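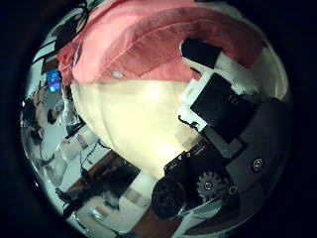
I have worked in the returns room at Brototberg for 9 years, and for most of that time the big scare was the lease on the building. Then in January the owners signed with Skuvico, and now the scare is an arm. We handle soft goods: cushions, hats, baby things, covers, anything a customer can squash into a bag and send back. The pitch was that the arm would do the picking up and turning over, and we would do the deciding. So there it is with a bundle of coral-pink cloth and something cream and rounded, maybe padded, held up close to its gripper, a stitched seam running along the pink. A seam is what I get paid to look at. I can tell a lot from a seam with my thumb, and I would like somebody to explain to me what the gripper can tell.

I did ask. The man from Skuvico said it "learns from handling." I said so do I, and he wrote something down.

I should be fair, because people in my family think I hate the thing. I don't. My wrists are bad and the bending was never good for them. Lunde, the system we had before, was only a scanner and a screen, and it was sold to us as the end of paperwork. We got more paperwork. It logged the time between scans, so people started scanning early and checking afterward, and for a while the numbers looked wonderful and we were shipping out cushions with makeup on them. I bring this up at meetings more often than I'm asked to.

What has changed so far is mostly the talking. There used to be 2 of us at each table, one opening and one checking, and you'd pass a thing across and say "is that a stain or is that the pattern?" Half the job was that question. Now there's one person at the table with the arm, and the other has been moved up front to pack. The packers are fine. They're quicker than I expected. But a new hire at my table has only me to ask when I happen to walk by, and the arm has no opinion on stains.

The other change is the waiting. With a person you keep an eye on them without noticing you're doing it. With the arm I stand there and watch it think about a hat. Management calls this "supervision" and says it's a step up. The pay slip hasn't heard. I asked if supervising came with a new grade and was told that was a conversation for after the trial, and no one could tell me when the trial ends.

They did put a number on the wall: 285 items a shift, per table. I don't know where it came from. It might be a good number for boxes. A box has corners and stays the shape it was. A padded thing folds in on itself, and if there's a tear it likes to be on the inside of the fold, so you have to open it out and go around the edge with your fingers. I still do that after the arm has finished, every time, and so does everybody else at the tables, and none of that time is in the 285.

A woman I know at Plinska, which does the same kind of work across town, says they had arms for 2 seasons and the headcount stayed put, but all the new people came in as temps. That's the part I'd want in writing. I've never believed the one about walking in some morning and finding a robot in my chair. I can believe that my job gets described a little smaller each year until it can be done by whoever is cheapest.

We have a sheet by the time clock now for suggestions about the trial. I wrote down that the tables should go back to pairs for anything padded, arm or no arm, and that the checking afterward should be counted. Someone added "and fix the heater" under it, in red. I signed that one too.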